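Search this site... Go

Giltareck Short Course: Robots at Work
Handout 5 - Can they do the chores yet?

Last week was all welding and pallets, where the part turns up in the same spot every time. Chores are messier and (for me, anyway) far more fun! Take a fabric bag. It slumps, it folds, and its handles flop wherever they like.
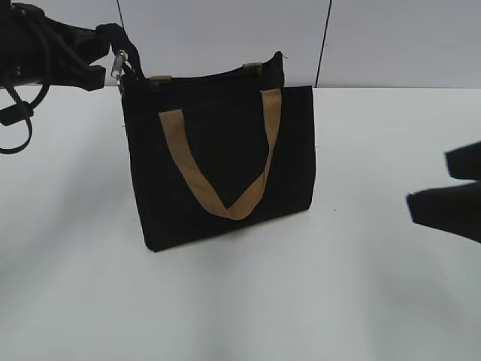
A gripper that's brilliant with a steel bracket can lose a strap the moment the cloth shifts. So two arms help a lot - one steadies, the other does the fiddly part. Now think small. A zipper pull is a lovely test, as the fingers have to find it, line up and hold on while the fabric moves.

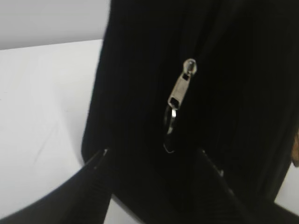 Sutanto wrote on the draft that a person would do most of this by feel, and that touch deserves a whole handout. Agreed, it's coming in October.

Where are we, then? My own view is "some chores, slowly". Before the tutorial, pick a job at home or in the Gidside workshop and split it into 13 small moves or fewer. Mark the 3 you'd least trust to a machine. 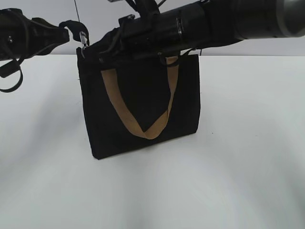

Fig. 3. Two arms, one tote bag.

Keep an eye on the metal bits too. Shiny, thin things that dangle are hard on cameras and hard on fingers.
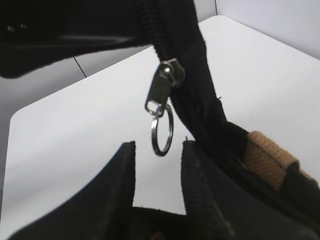 Burkley: My 33 moves for packing a school bag won't go under 13, can I hand in the long list?

gidside_night: Still waiting for one that does fitted sheets.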